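**Status:** second release, February 2024. Supersedes the October preview, which should no longer be used for training.

# Luik Garments – Hand-Held Demonstrations

## Summary

Luik Garments is a collection of household clothing tasks demonstrated by people using hand-held grippers. It is maintained by the Ulmont data group and is intended for training two-handed manipulation policies. The release contains 800 episodes recorded in 16 homes. No robot arm was used during recording; gripper motion is recovered afterward and retargeted with the `edov` tools.

## Collection

Demonstrators worked in ordinary bedrooms, with the bedding and furnishings left as they were. Each person received a written task sheet and one practice period. Sheets name the starting state and the goal state of the garment and leave the choice of grasp to the demonstrator.

Views are recorded from the grippers themselves. Left and right streams are stored separately and share a common clock.
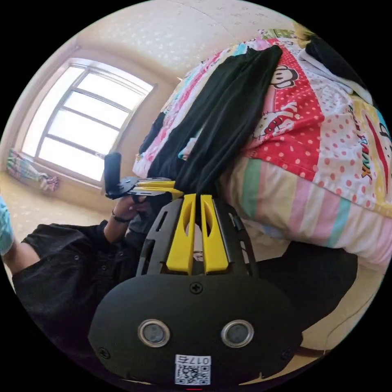
A dark garment on a patterned quilt, in both views.

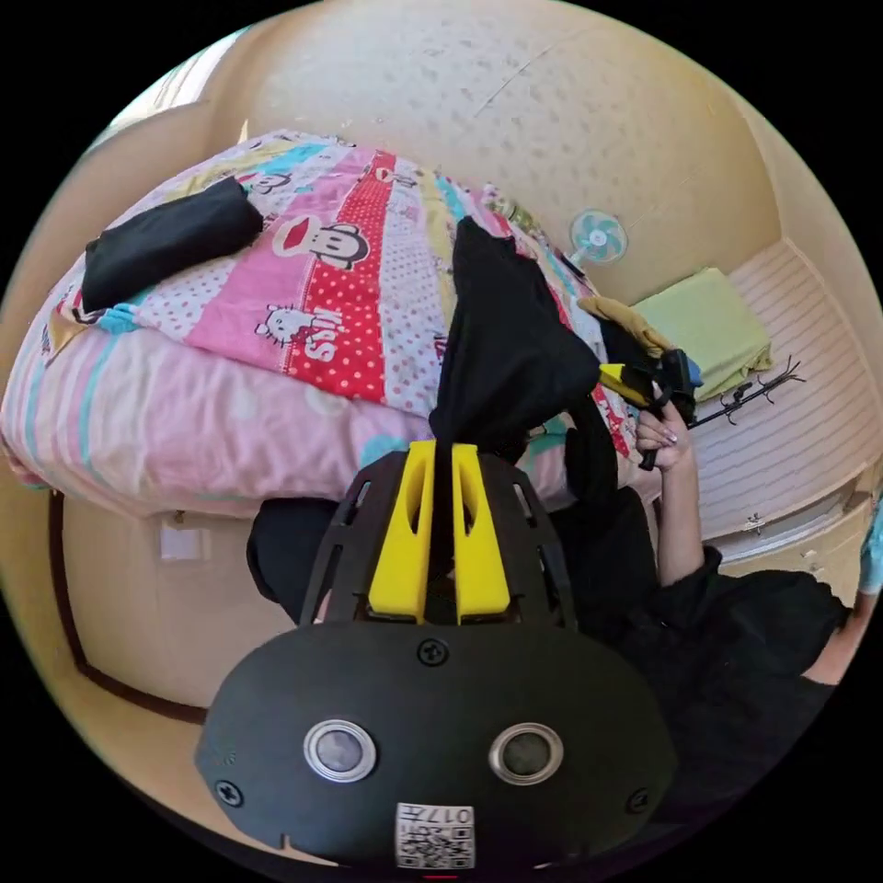

Reviewing the preview release, Aivar Kazlauskienė objected that dark cloth was poorly served by the segmentation masks, and asked that raw video be published alongside them so that users could produce their own. The request was accepted. Masks are now optional – the loader skips them unless `use_masks` is set.

## Contents

| Split | Episodes |
|---|---|
| train | 525 |
| validation and test | 275 |

Homes do not overlap between splits. Failed grasps and second attempts are retained and marked `retry` in the episode file.

## Known limitations

- Depth is not provided.
- Gripper width is less reliable when the fingers are hidden by cloth.
- Sleeve labels were assigned by a single annotator.

## Access

Requests are handled through the Plasten portal. Downloads are divided into archives of no more than 2000 files each.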